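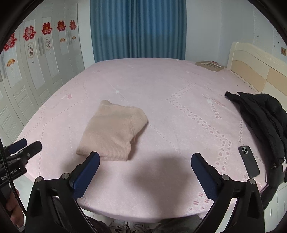
Notes on Reducing a Wardrobe Before a Move

2021-11-28

The lease on the Ferreira Street apartment ends in March, and the new residence has one closet where the present one has three. The following notes record the decisions taken so far. They are published for the benefit of readers who wrote after the earlier post on kitchen goods and asked whether the same approach would be applied to clothing.

It will be, with some changes. Kitchen goods can be judged by use. Clothing is harder to judge by use alone, as a winter coat may be worn for two months and still be the most necessary item in the household.

Scope

The exercise covers all clothing, outerwear, shoes and bags. It does not cover bed linens, which will be addressed separately, or the two boxes of family clothing presently held in storage at Wondden. Those boxes are the subject of a discussion with relatives and no decision on them is expected before the new year.

The new closet measures 20 square feet of floor, with a single rail and one high shelf. A quotation was obtained from Caleo for a fitted interior with drawers. The figure was $600 before installation. The quotation was declined. A used chest of drawers will serve the same purpose and can be taken along in any later move.

Method

Each category was brought out in full and reviewed in one sitting. Previous attempts, in which one drawer was reviewed on an evening and the next drawer a week later, produced poor results. Items set aside on the first evening were often returned to the drawer by the third.

Three groups were used: keep, give away, and hold. The hold group is limited to one box. When the box is full, something must leave it before anything else may enter. This rule was broken once, for a raincoat, and the raincoat has now been given away.

Knitwear

Knitwear took the longest. Most of it is in good condition and much of it was received as gifts, and both facts make a decision slow. The review was guided by weight. The new building is heated centrally and, according to the present tenant, kept very warm. Heavy wool for indoor wear will have little purpose there. Light and medium knits were kept in larger number than first planned, and the heavy pieces were reduced to those suited for outdoor use.

All knitwear is folded and stored flat. Hanging was tried for one winter in the present apartment and the shoulders of several pieces were permanently stretched. The preferred fold brings the sleeves in behind the body, then folds the lower part upward, so that the result may be stacked on a shelf or placed upright in a drawer.

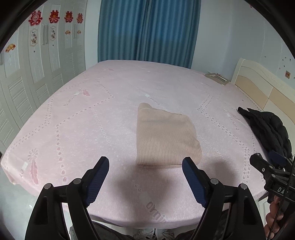
Shoes and outerwear

A total of 13 pairs of shoes were reviewed. Two pairs will be resoled at the repair counter in the Fisell arcade, where the work is slow and the results are dependable. Pairs that cause discomfort after an hour were given away regardless of price or condition. It is regretted that this included the green ones.

Outerwear was reduced to a long coat, a short coat and a rain shell. The long coat requires a new lining. An estimate has been requested.

Items given away

Clothing in wearable condition went to the exchange shelf on the ground floor of the present building, with the larger pieces taken to the church hall on Saturday morning. Worn cotton was cut for cleaning cloths. The supply of cleaning cloths is now sufficient for the foreseeable future and further offers from neighbors are respectfully declined.

Matters outstanding

The bags have not been reviewed. Neither has the shelf above the front door, the contents of which are not fully known. Scarves were reviewed but the result was unsatisfactory and the category will be reopened.

Readers have asked for a view on vacuum storage bags. They were used for the last move and performed adequately for comforters. They are not recommended for wool, which came out badly creased and required several days to recover its shape.

The next post will concern books.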